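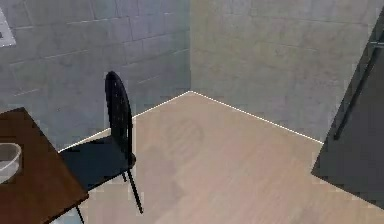
When should an organization start budgeting for a household robot?
Planning works best when it begins one full budget cycle before purchase, so that floor space, training, and upkeep can be costed along with the machine itself.

About Plirketti

Plirketti advises schools, care providers, and public agencies on the purchase of robots and related equipment. We do not sell machines, and we accept no commission from those who do. Our main office is in Puduro, with a second office in Gronenska.

Each engagement has 3 stages: a review of needs, a trial of the planned tasks in simulated rooms, and a written spending plan. The simulated rooms are furnished as homes are, with household items left out on the tables. Clients may compare equipment in them before any funds are committed. 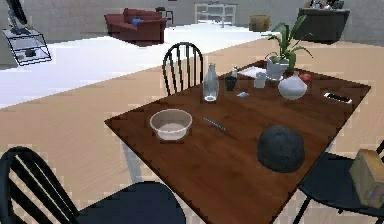 Simulated dining and living area, with the table set for a trial.

Our planning library, known as Teixeira, holds 1,000 room layouts and is updated every March. It has supported purchasing plans for 74 client organizations. Spending plans cover a term of 2 or 3 years and list purchase price, spare parts, software fees, insurance, and staff hours separately. Leasing costs are shown next to purchase costs where both are offered.

Requests for an initial review are accepted throughout the year. Applicants should include a floor plan and the name of the department that will hold the budget.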